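件名: Re: [片付けML] 作業机の上、どこから手をつけますか
差出人: Sharon Mrema

みなさん、こんばんは。Sharonです。
Julián Mateosさんの投稿、うれしくて二回読みました!

> 机の上に工具と部品と私物が混ざってしまって、
> 何か始めようとするたびに探し物になります。
> 引き出しを買い足すべきか、まず捨てるべきか。
> みなさんはどこから手をつけていますか。
> (Julián)

うちの共同作業部屋(Skalanceの2階です)もまったく同じ悩みを抱えていて、ちょうど9月の模様替えに合わせて机を一つ空にしようと決めたところなんです。始める前の様子を貼りますね。

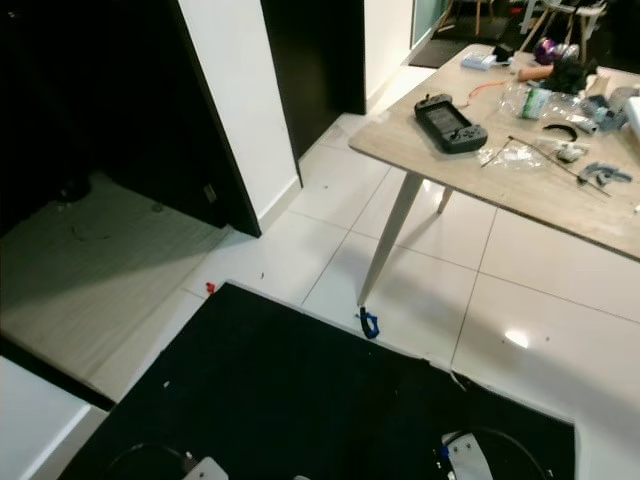 私の答えは「引き出しはまだ買わない」です。前に勢いで13個組の小引き出しを買ったことがあるのですが、ラベルを貼る前に全部「その他」になりました(笑)。今回は、机の上の物を三つに分けるだけにしています。今日使う物、別の場所に家がある物、家のない物。

今日使う物は、そのとき手を動かしている作業の道具だけ。ドライバーやピンセットのような細い物は、寝かせておくと袋や紙の下にすぐもぐるので、私は口の広い瓶に立てています。これ、本当に気持ちがいいですよ! 先のとがった物は先を下にして。

別の場所に家がある物は、飲み物のボトルとかゲーム機とか。そういう物こそ面積を取るんですよね。どかすだけで天板がぐっと広くなって、それだけでやる気が出ます。

問題は家のない物で、ケーブル、小袋、何かから外れた部品、空かもしれない小箱。ここで一つずつ悩むと夜が終わってしまうので、段ボール箱を床に一つ置いて、ふたを開けたまま、どんどん入れていきます。中の分類は一切しません。入れるときに決めるのは「机に残すか、残さないか」だけです。

箱の置き場所は椅子のすぐそばがおすすめです。遠いと結局また机に戻してしまうので。 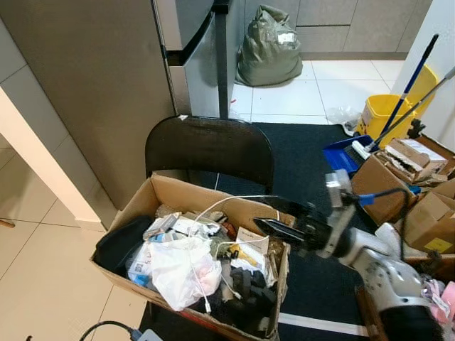 Annapurna Subramaniamさんからは、箱に入れた物はそのまま二度と見なくなるのでは、ケーブルだけでも先に抜いて束ねておいたほうがあとが楽だ、と言われました。まったくそのとおりで、白いケーブルは特にからまりやすいし、からまると下の物まで一緒に持ち上がってきます。なので途中からやり方を変えて、ケーブルが出てきたら8の字に巻いて、面ファスナーのひもで留めてから入れることにしました。ひもはTveitの文具売り場で4本入りを買いました。

箱の中身は、次に部屋に集まるときに全員で床に広げて、持ち主のある物は持ち帰り、残りはTristatholmの交換会に出すつもりです。交換会の棚番号は今回も105です。手袋や布物は、道具と一緒にせず袋を分けて持ってきてください、とのこと。

それからJuliánさん、写真を撮っておくのもぜひ! 机の上って毎日見ていると慣れてしまうのに、写真だと急によその家みたいに見えて、どかしたい物がすぐわかるんです。

交換会に車を出せる方、Dela Essienさんまで連絡をお願いします。段ボールはまだ何枚か余っているので、必要な方は声をかけてくださいね。

Sharon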